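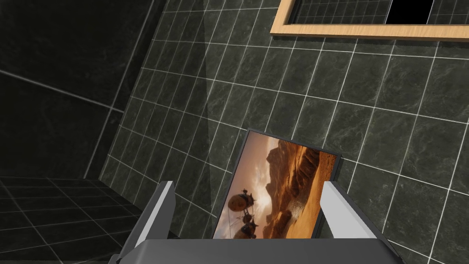
3.2 Loan records and the condition of returned works

The Clestwood picture library lends framed works to households in the same way that a public library lends books. Borrowers choose a work from the racks, sign for it, and keep it for up to three months. The library keeps two sets of records for each loan. The first is the desk ledger, which gives the date out, the date back, and the part of town where the borrower lives. The second is a condition card that stays in a file drawer and is updated each time the work comes back. We matched the two sets by accession number and were left with 1312 loans for which both records were complete.

Loans were dropped from the sample when the condition card had no entry at return, or when the ledger and the card disagreed on which work had gone out. Most of these mismatches came from the Whitcombe branch, where for several years a single card was used for pairs of works lent together. We did not try to repair them. Works without a frame, mainly textile pieces and a small group of maps on rollers, were also left out. The analysis therefore covers only framed pictures of the ordinary flat, rectangular type (Figure 2), and the results should not be carried over to other kinds of objects.

Damage was coded in four groups: frame corners, glazing, backing and hanging hardware, and the work itself. The cards were written by many hands, and the wording varies a good deal. "Knocked," "chipped," and "corner gone" were all coded as corner damage. "Loose" was harder to place, as it could mean the glass, the backing board, or the wire. Where the card gave no further detail we assigned it to hardware, which probably raises the count for that group a little. Two coders read 300 of the cards independently. They disagreed mostly on entries of this kind, and the coding rules were revised before the rest of the file was read.

Corner damage was the most common entry in every year of the record. It was more frequent for works carried home on foot or by bus than for works taken by car, although the ledger notes the means of transport only from the time the Gaston Street desk opened. Glazing damage was rare by comparison and was concentrated in the larger formats. Damage to the work itself was rarer still, and in most cases the card describes fading or damp – problems of the wall where the picture hung, and hard to tie to one loan.

We expected longer loans to show more damage, but the link was weak. Works kept for less than 30 days came back with corner damage nearly as often as those kept for the full term. This fits the view that most harm is done on the way out of the building and on the way back in, and that time on the wall adds little. The same pattern held when we looked at Clestwood and Whitcombe separately.

One change in practice falls within the period. After 2000 the library began to send works out in padded Veso sleeves, and corner entries fell in the following years. The racks were rebuilt in the same period, however, and staff stopped stacking frames face to back, so the two effects cannot be separated with the records we have. Section 4.1 returns to this point using the repair invoices, which list the cost of each corner repair but not its cause.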